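4. Installing the Clundo Outdoor Antenna

Section 3 covered the indoor receiver. Read this section through once before you start. Antenna placement has more effect on signal quality than any receiver setting, and moving the antenna later means cutting new cable.

CAUTION: Stay well clear of overhead power lines. Do not install the antenna in wind or rain, or when a storm is forecast.

4.1 Choosing a position

1. Find the direction of your nearest transmitter. The Litthorpe and Toledo tables at the back of this manual list the bearing for each postal zone.
2. Stand at the planned mounting point and look along that bearing.
3. Note any building, hill or group of trees in the path. Large buildings block or reflect the signal, and reflections cause picture breakup even when the strength reading is high.
4. If the path is blocked, try a second position at least 3 feet to one side, or raise the mast.

Note: A building across a road does not always rule out a position. Take a reading first with the receiver in Test mode (see 3.6).
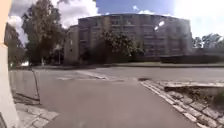
Figure 4-1. A long apartment block on the far side of a road. Treat a building of this size as an obstruction if it lies on the transmitter bearing.

4.2 Mounting the mast

1. Hold the wall bracket against solid masonry or a framing member. Do not fix it to siding alone.
2. Mark the holes and drill them to the depth shown on the bracket label.
3. Insert the anchors and tighten the bolts by hand, then a half turn with the wrench.
4. Slide the mast into the bracket and close both clamps. Leave them loose enough to turn the mast.
5. Fit the antenna with the short elements facing the transmitter. The label on the boom must be right side up.

CAUTION: The mast must be grounded in line with local code. If you are unsure of the requirement, have an electrician do this step.

4.3 Running the cable

1. Connect the cable to the antenna and slide the rubber boot over the connector.
2. Tape the cable to the mast, leaving a drip loop below the point where it enters the wall.
3. Keep bends wide. A kinked cable must be replaced – straightening it does not restore performance.
4. If the run is longer than 84 feet, fit the Grarstead line amplifier at the antenna end.
5. Seal the entry hole on the outside only.

4.4 Aiming

1. Set the receiver to Test and press Scan.
2. Turn the mast slowly, stopping after each small movement. The reading lags by a few seconds.
3. Watch the Quality value, not Strength. The scale runs from 0 to 3000. A value above 600 is enough for stable reception.
4. Tighten both clamps and check the value again.

Note: Trees in leaf lower the reading. A system aimed in January may need a small correction in summer.

Section revised 18/06/2018. Text: Consuelo Marín. Technical check: Wilfredo Castillo.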